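Folding Table – Clothes Sorting at Plodedska

The Plodedska clothing room opens twice a month for people who need everyday clothes at no charge. Shirts, sweaters and children's things come in by the bag, and they have to be sorted and folded before they can go out on the shelves. This page is about the folding.

We started the room in March with two shelves and one table. Donations for the first month came to 453 pieces, mostly T-shirts and light tops. Kelly Arruda set up the sorting system, and Rami Chamoun runs the table on most open days. We fold on a cloth with a printed grid. The lines help keep the edges straight, and a shirt folded to the same number of squares each time will stack without leaning.

The method is the same for every top. Lay it face down, smooth it out from the collar to the hem, bring in the sides, lay the sleeves back along the body, and fold up from the bottom. Thick fabrics get one fold fewer. Anything with a stain or an open seam goes in the mending box and is not folded at all.
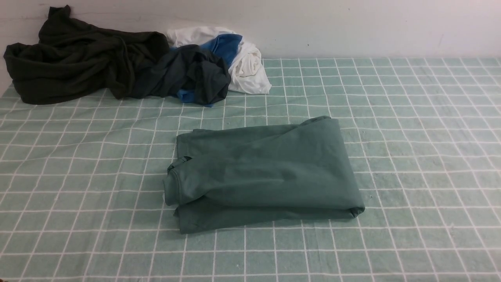
A teal-green top, folded on the grid cloth. Three other pieces are in the pile behind it. 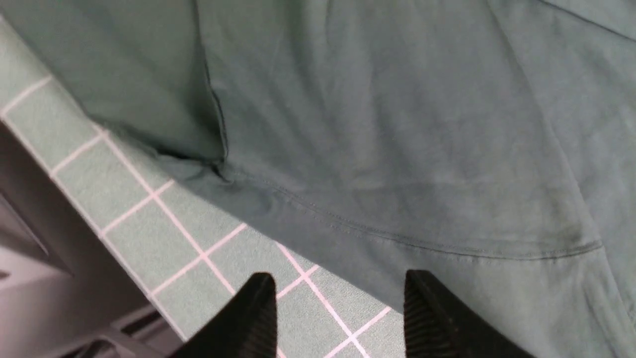 Teal-green fabric up close, with a line of stitching along the hem.

Folded tops go to the shelves by size, with the fold facing out so that people can pull one without taking down the whole stack. Each stack is kept to five pieces. We tried taller ones in the first weeks and they slid. Dark colors go on the lower shelf and light colors on the upper one – Hiba Hamdan suggested this, and it has made it easier to find things for school, where plain white is often asked for.

Size tags are a problem with older donations. When the tag is missing or has washed out, we measure across the chest and pin on a paper label. Umesh Uniyal made the chart that hangs by the door, and anyone folding is welcome to copy it.

The room can hold up to 136 stacks. At present we are short of adult medium and large tops, and we have enough baby clothes until fall. Please wash items before bringing them in, and leave hangers at home.

Contact: Plodedska Clothing Room | © Plodedska | Back to top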